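Subject: Re: Old office computers – repair, sell or recycle?
From: Marietjie Botha
To: Brimura community list
Date: Sat 19 April

Zanele Pretorius wrote:
> We have old towers in the back room at Brimura. Pireo offered to
> collect them for nothing. Should we just say yes before June, or is
> it worth trying to fix a few for the homework club?
> Zanele

Dear Zanele, dear all,

I would not say yes to Pireo yet. My experience from the library at Dernik is that free collection is good for the broken machines, but they take the good ones too, and then you have nothing to give to the families who ask.
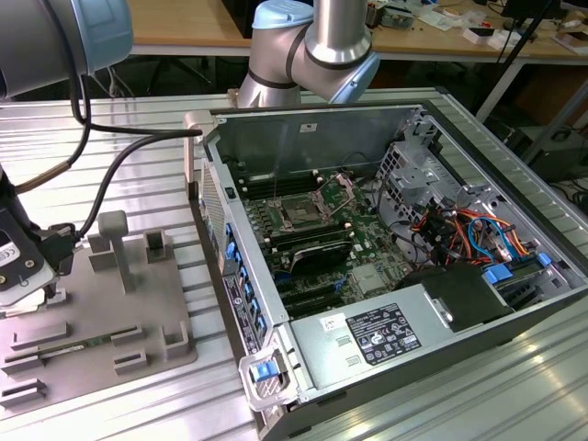 The first thing is to sort by age and by what is missing. We wrote a label for each tower and kept a simple list. A machine with an empty processor socket, like this one with the lever up, goes on a separate shelf, and I would not spend money on it unless you have a matching part already. Please put a cover on the socket, the pins bend very easily. Memory and power supplies are much simpler to find second-hand.

The second thing is the hard drives. These must be wiped or taken out before any tower leaves the building, also when it goes to a recycler. At Dernik we forgot this in the first year and had to phone Du Plessis to ask for 3 drives back. It was not a pleasant call.

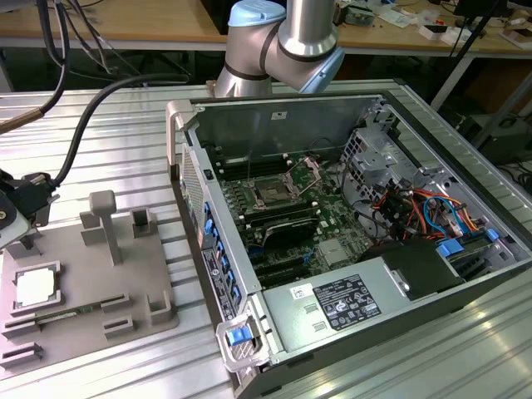

About money: we spent $1,144 in total, mostly on drives and keyboards, and we got back $379 from selling parts. So it is not a business, and your members should know this from the beginning. The electricity for testing was paid by the library and is not in my sum.

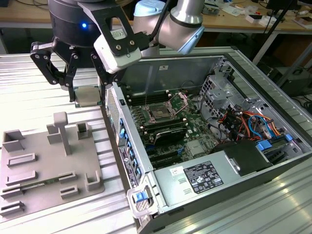
Photo: M. Botha

For the programs I recommend a free system and not the old licences. The children got used to it in one afternoon, the parents needed longer. Print one page of instructions in big letters, with the colour of each plug.

If you want, I can send my list as a spreadsheet. I am away until Tuesday, but I read my mail in the evening.

Kind regards,
Marietjie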